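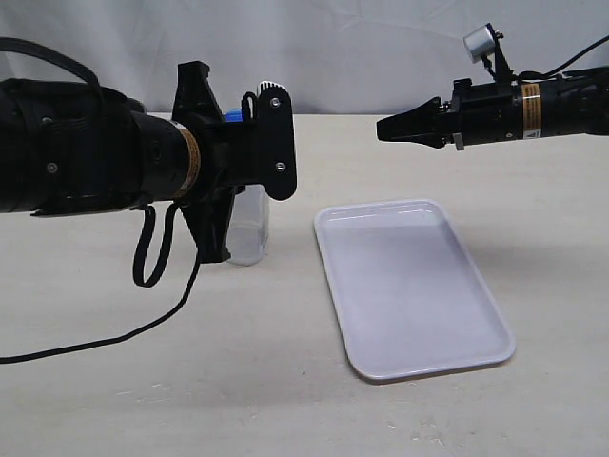

Left gripper at the bottle, right arm standing by over the tray.

Setting up the bottle task on the Sonby two-arm kit

The Sonby ships with both arms set to the same home height. For bottle work, raise the right one so the two don't meet over the tray.

1. Lay the tray between the arms, closer to the right.
2. Set travel speed to 300 in the Bunilness software.
3. Jog the left gripper to the bottle and save the pose.
4. Close the right gripper before moving it in.
5. Check that the left arm's cable can slide freely on the table, then run at half speed.

If the left wrist stops with error 415, re-zero it and save the pose again. The kit costs $1,724 before shipping.

Related
Sonby kit: first calibration
Ormsby gripper plates compared

© Povilas Kivi | Contact | Back to top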